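Home › About Us

About Prerner Workshop

Prerner is a shared workshop for people who build machines at home and need a bigger bench, a second opinion or a milling machine now and then. It occupies the ground floor of a former joinery. There are 26 members. Most are working on something that moves by itself, or is supposed to.

The workshop was started by Liam Kavanagh and Mawar Tuhumury, who had been building motor controllers in adjoining garages and kept borrowing the same oscilloscope. The first lease covered one room. We now have 2: a machine room with the lathe, the mill and the bandsaw, and a quiet room for electronics and software. The quiet room has no dust extraction, so nothing gets cut or sanded in there.

What we build

The main group project is Ullia, a mobile base with a single arm, sized to pass through an ordinary interior door. The base is welded steel tube with two driven wheels and a caster. The arm is aluminum, with belt drives on the shoulder and elbow. Bernardo Bastos designed the wrist, which is on its third revision. The first two had too much backlash and are kept on a shelf for parts.

Ullia is meant to pick up small household objects and put them somewhere else. The payload limit is set by the elbow belt and is low. Members contribute to the parts they know - nobody is expected to understand the whole machine, and the wiring documentation is written on that assumption.

Software and simulation

New control code is run in simulation before it goes on the hardware. The simulator setup is called Studis and is maintained by Ruairí Lynch. It holds a set of furnished rooms, the arm model and a log of every run. A run that drives the arm into furniture costs a restart in Studis. On the bench it costs a gearbox.
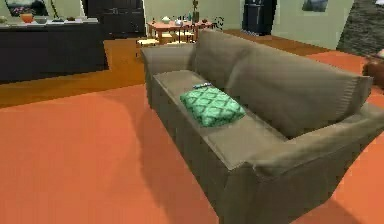 Reach planning takes up most of our software time. The arm has to choose a base position, check that the elbow clears whatever is nearby, and approach the object from a direction the gripper can use. A coffee table is easy by comparison with a sofa, where the armrests and back cushions block most of the approaches. The slim remote control on the seat cushion in the living room model is a good working target: it lies between the green throw pillow and the far armrest, so the planner has to come down steeply and has little room to either side. Contact stiffness for cushions is still set by hand. The values are kept in a plain text file with the initials of whoever last changed them.

The perception code is a separate package, named Scanlon. It takes color and depth images and returns a list of candidate objects with a confidence value for each. Thin, dark objects are its weak point. Work on this has been going on since October and is tracked on the notice board by the quiet room door.

Membership and access

Full members have a key and can use the electronics benches at any hour. The mill and lathe require an induction with Malachy Ó Dálaigh, who runs them in groups of 2. Bring safety glasses and closed shoes. Welding is by arrangement.

There are 15 storage lockers, all currently taken; a waiting list is kept at the front desk. Projects left on a bench overnight need a tag with a name and phone number. Lithium batteries go in the steel cabinet and are not charged unattended.

Visitors are welcome if they write first. Tell us what you are building and which machines you expect to need.

Page last revised December 2024.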